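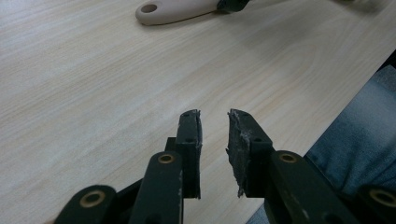

What I learned from writing all through May

So I did it! A bit of writing every day for 31 days, which if you've been reading this newsletter for a while you'll know is about 30 more than I usually manage in a row. The plan was simple enough: 1000 words a day on the Birnar novel (yes, that one, the one with the ferry and the two sisters), and no going back to fix anything until the month was over.

The first week was great. I got up at 6, made a pot of tea, and typed until my daughter needed the bathroom mirror and a ride to school. I had this big opening chapter in my head and it poured out, weather and all. Then came the second Monday and I sat there for an hour and got the older sister as far as the kitchen door. She just stood in it. I had her pick up a cup, put down a cup, and think about her father, and I deleted the whole lot that evening, which was against my own rules.

What got me going again was skipping ahead. I'd always told people to write in order – I think I said it in this very newsletter – and I take it back. I left her in the doorway and wrote the ferry scene, the one I'd been saving as a treat, and it came to 3960 words in two sittings. It's messy and someone changes names halfway through, but it's on the page and I can work with it.

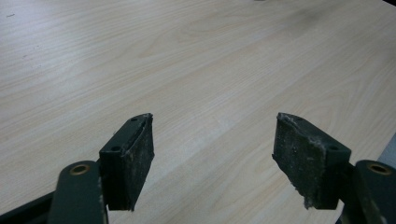
Pale wood, with the grain running on the diagonal.

A few people asked what I write with, so: a plain Firo notebook for the bits I think of in the car, and the old laptop for everything else. I tried dictating into my phone too. It spelled Birnar a different way every time and my best line of dialogue came out as something about a burner, so I won't be doing that again until I've picked a new name for the town. (I don't want to pick a new name for the town.)

I also moved my writing time twice. Mornings stopped working once the track meets started, so I tried after dinner and fell asleep, and then I tried the lunch hour, and lunch stuck. My very last day came in at 952 words and I decided I was fine with that. I closed the laptop and went out for noodles.

Reading it back is the June job. I've printed the first four chapters and I'm going through them with a pencil, only marking where I get bored. There's a lot of pencil in chapter two. The father takes up pages and pages and I'm not sure he needs to be there at all, or maybe he could be an uncle who writes letters. 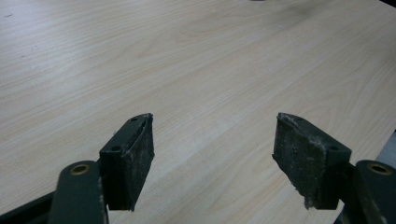 Moushumi Bepari wrote back to the last issue to say that I should keep the father and cut the uncle before he even shows up, and that her own first draft only came together once she let the parents argue. She also wants to know if the younger sister ever gets off the ferry. Moushumi, I've written it both ways and I'm sending you the one where she does.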